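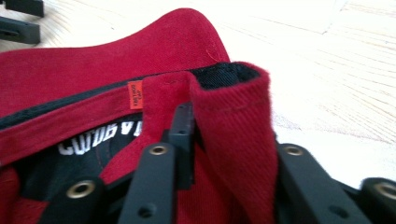 Þórey Arnardóttir
@thorey_mends

Bag and pouch repair, continued. Sunday is red fabric day on the bench, because changing thread color between jobs wastes more time than the stitching does.

Most red gear I get has a black lining. It hides dirt and it hides thread ends. It also hides the seam allowance, so I check allowance by feel before I check it by eye. Pinch the fold, roll it between two fingers, count the layers.

If the fold feels thick next to the opening, you have shell, lining and a facing stacked together. Home machines will skip there on a fine needle. Go up a size and turn the handwheel yourself for the first few stitches.

Thread. I use Prolton polyester for shells. Red is the worst color to match. It looks right under the bench lamp and goes orange by the window. Take the spool and the item to daylight, lay one strand across the cloth, and look at the strand. The spool always reads darker.

Loose thread near an opening: do not pull it. Find out first whether it is a tail or a live stitch. Slide a pin under it and lift. A tail lifts freely. A live stitch drags the cloth with it. Trim the first, knot the second on the lining side.

Side labels. If a label sits in a seam, the seam was closed over it, and it has to go back in before you close again. I baste it with 2 hand stitches. I have forgotten this and had to reopen a finished seam on a Chae pouch. It cost me an evening.

Printed linings are the other problem. Block lettering does not like an iron. Press from the back through cotton, medium heat, no steam. Test a corner nobody will see. If the print feels tacky, stop and use clips overnight.

Folding for storage: opening on top, lining tucked inside, no crease through the lettering. A crease through print turns into a crack by January. I keep the red pieces flat in a Stendunero drawer, three deep at most.

Washing, as three people asked after the last thread. Cold, on its own, inside out. Saturated reds bleed the first couple of times. Hang it by the hem and keep it out of the sun.

For anyone pricing a repair: I charged by the hour for years and lost money on linings. Now it is a flat rate per seam opened. Closing a seam is quick. Getting into it without cutting the shell is where the time goes.

Drop-off is still the side door in Grirkivcombe, mornings. Empty the pockets first, please. Next thread is zippers, once the replacement sliders arrive.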